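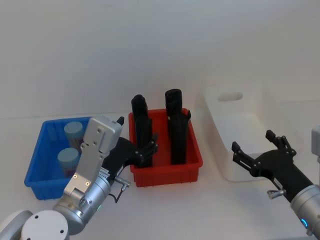 Most of the argument about training data for robot arms is about volume, and I think it should be about who decides what counts as a good example. Last April our group at Stirnora was asked for 2,000 demonstrations of a sorting task, and we delivered them. The task was as plain as tasks get: a blue bin, a red bin and a white bin in a row on a white table, two arms, a few cylinders to handle. With the left fingers closed around the lower part of a black cylinder and the right hand open in front of the empty white bin, any person can guess what the operator has in mind. The model has to get it from the examples, and the examples are only as clear as the people who made them.

We had 7 operators. Each of them had habits. Tzu-hsuan Hung always gripped low and paused before lifting. Darnell Lindgren gripped wherever he landed and corrected on the way up. Both styles finished the task, so both were marked as successes. The model trained on all of it hesitated at the grip point, which I would have done too if I had been taught by both of them at once.

The usual answer is to write stricter instructions. We tried that on the Montoya project, with 18 pages of them, and got examples so uniform that a bin moved by the width of a hand was enough to ruin a run. I don't want that again. Darnell's corrections were some of the most useful material we had, once they were labeled as corrections. Before that they were noise.

So I would spend the money differently. Pay operators to stay after a session and go through their own recordings. Let them mark where they changed their minds and throw out the ones they don't stand behind. This costs us 2 hours a shift – managers dislike it, and it makes the totals look worse. I would still take the smaller set.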